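Reseña: el puesto de manipulación Vesta, visto en la jornada de puertas abiertas de Nudetti

Imprimir | Enviar por correo electrónico

16/06/2020

El Vesta es un puesto de manipulación para laboratorio docente: un brazo, una pinza, un tablero y el software que los coordina. Lo distribuye Nudetti, que abrió su nave para enseñarlo en funcionamiento. Asistí a dos sesiones, una de demostración y otra en la que se permitía tocar la consola. Lo que sigue se basa en esas dos sesiones y en la documentación entregada, de 249 páginas, con índice deficiente y sin esquema eléctrico.

La demostración se hace con menaje y alimentos de juguete. La elección es razonable para un equipo de este precio: las piezas pesan poco, toleran caídas y presentan geometrías muy distintas entre sí. Un escurridor ovalado perforado y una fresa plantean a la pinza problemas que no se parecen en nada. 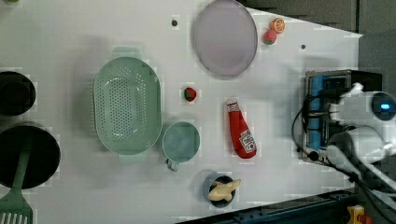 Con objetos de juguete cualquiera agarra, según Innes Leckie, que lo dijo en voz alta durante el turno de preguntas y pidió ver el mismo ciclo con un cazo de acero lleno de agua. La respuesta de Nudetti fue que la carga útil nominal no cubre ese caso. Me parece una respuesta correcta, aunque el folleto comercial habla de "entornos domésticos" sin más precisiones y ahí la objeción queda en pie.

En cuanto a la mecánica, el montaje es sobrio. El brazo trabaja desde un extremo del tablero y deja libre la mayor parte de la superficie. La holgura en la muñeca es perceptible a mano con el equipo apagado; en movimiento, a la velocidad de la demostración, no se aprecia. El cableado externo es el punto flojo. Un conducto interno o un par de bridas fijas evitarían enganches en los giros amplios, y a Farquharson, que vende un puesto comparable, se le puede pedir el conducto como opción.

El software se llama Wastine y se instala aparte. La versión que vi data de diciembre y tiene dos modos: teleoperación y repetición de trayectorias. La teleoperación responde bien, con un retardo pequeño y constante. La repetición es menos convincente. Si un objeto se desplaza respecto a la posición grabada, el programa no corrige y la pinza cierra en vacío; no hay aviso en pantalla, solo una línea en el registro. Para docencia puede incluso servir, pero conviene saberlo antes de comprar.

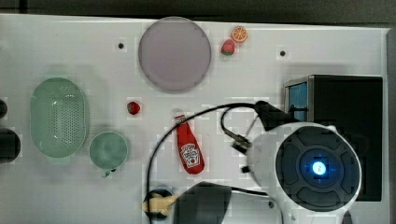 La calibración entre cámara y brazo lleva más tiempo del anunciado. El asistente pide una serie de posturas y rechaza algunas sin indicar el motivo, de modo que hay que repetir por tanteo. Una vez aceptada, la calibración se conserva al reiniciar - lo comprobé - y se puede exportar en texto plano. El formato está documentado en un anexo, y es de lo mejor redactado del manual. 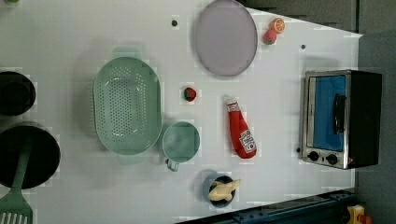
El criterio de evaluación que propone Nudetti es la tasa de agarres completados sobre un lote de 200 intentos. Es un dato útil si se publica desglosado por objeto, cosa que el informe no hace. Un bote de kétchup tumbado en diagonal ofrece un cuerpo ancho y fácil de orientar, mientras que el plato lila obliga a entrar por el borde y el cuenco pequeño puede arrastrar lo que lleva dentro. Promediar todo ello en una sola cifra no informa a quien deba diseñar una práctica.

El precio del puesto básico es de 1259 euros sin impuestos, tablero incluido y ordenador aparte. Por esa cantidad lo considero adecuado para prácticas de introducción. Para investigación esperaría a que Wastine incorpore corrección en línea y a que el manual traiga el esquema eléctrico. La garantía es de 2 años y excluye los dedos de la pinza, que se venden por parejas.

Imprimir | Enviar por correo electrónico

Comentarios

marisol_t: ¿Se puede usar la teleoperación sin instalar Wastine? En mi centro no nos dejan meter programas externos.

R. Ibarra: No, marisol_t. Lo pregunté en la misma jornada y el controlador no arranca sin él.

gdl77: Lo de la calibración me pasó igual. Con menos luz lateral acepta más posturas.

Innes Leckie: Mantengo lo del cazo. Por lo demás, de acuerdo con el texto, salvo en el retardo, que a mí no me pareció tan constante.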